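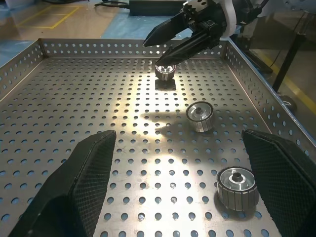

My favorite bakery in Clutodley is finally getting a bigger kitchen, and I could not be happier about it! Rozália Hegyi told me this morning that she has signed the lease on the old Juhász shoe shop next door, and if the paperwork behaves, the wall between the two comes down in August. I asked what she wanted most out of the extra space and she didn't say ovens -- she said drying room. She has been making her own herb salts and dried apple rings to go in the rye loaves, and for that she swears by shallow stainless steel trays with rows of round holes all over the floor and more holes through the low sides, so the air can get in from every direction. I had been using a plain cookie sheet at home like a fool.

The new place will have 10 seats by the window (right now there's one bench, and you have to be quick) and the doors will open at 8 in the morning, an hour earlier than they do now. Rozália is also hiring five people, two of them for the early shift, and she says she'll happily train anyone who can stand getting up in the dark.

Bread prices stay put through the move. The Flosusia loaf, that dark one with the caraway, is coming back too -- she stopped making it last winter when the old oven couldn't keep up, and I may have complained about it more than once. She expects to bake roughly 200 loaves a day once everything is running.

The shop stays open during the work, apart from a short break when the wall goes. I'll post the dates here as soon as she has them, and yes, I'm stocking my freezer.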